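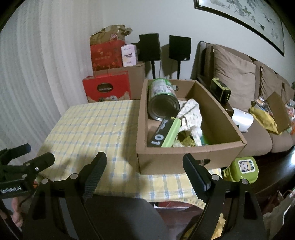

4. Setting up for cold storage

Read this section before you pack anything. The Murkberg manual that came with your tent fits storage into half a page, and half of that is about keeping the receipt. Its main claim is that the coating "protects itself". I have my doubts. I've unrolled enough sticky, sour-smelling flysheets in February to want more than a slogan.

These steps cover the Nelten four-person tent and the older Irnum model. The two differ only in the poles.

4.1 Before you start

You will need:
A bucket of lukewarm water
A soft sponge
A dry spot with moving air
A cardboard box or a large cotton bag
A marker

You do not need the branded cleaning kit. It may work, but I tried it on one side of a flysheet and plain water on the other, and couldn't pick the difference.

4.2 Cleaning and drying

1. Pitch the tent, or hang it over a line if you're short of space. Open every zip.

2. Shake out grit and leaves. Check the corners of the floor, where most of it ends up.

3. Sponge off mud with water only. Leave stubborn marks alone. A stain does no harm, but scrubbing takes the coating with it.

4. Let it dry for a full day. The label says 4 hours. Perhaps that's true in a laboratory – it has never been true in my carport.

5. Feel along the seams and the hem. If either is cool to the touch, wait longer.

Caution: Do not use a clothes dryer, even on the "air only" setting. Some of these machines still put out enough warmth to lift seam tape.

4.3 Poles and pegs

6. Wipe each pole section with a dry cloth. On the Irnum, look for hairline splits at the joins. On the Nelten, check that the elastic cord still snaps back.

7. Fold the poles from the middle outwards, so the cord is stretched evenly.

8. Straighten bent pegs now or throw them out. You won't do it on a Friday night at the campsite.

Note: Zeng sells a silicone spray for pole joins. I can't say it hurts, but I can't say what it's for either.

4.4 Packing

9. Fold the tent loosely and put it in the box or cotton bag. The stuff sack is for travel. Months of tight creasing will crack the coating along the same lines each time.

10. Keep the poles and pegs separate from the fabric.

11. Write the model and any missing parts on the outside.

12. Store off the floor, away from hot pipes and roof spaces. If the humidity in the room sits above 80 per cent, pick another room. Those little drying sachets won't save you.

Caution: Mice will chew through cotton. If you have them, use a lidded tub and leave the lid slightly loose.

Check the tent once halfway through the winter. If it smells musty, go back to step 4.

Yoshinori Fujimoto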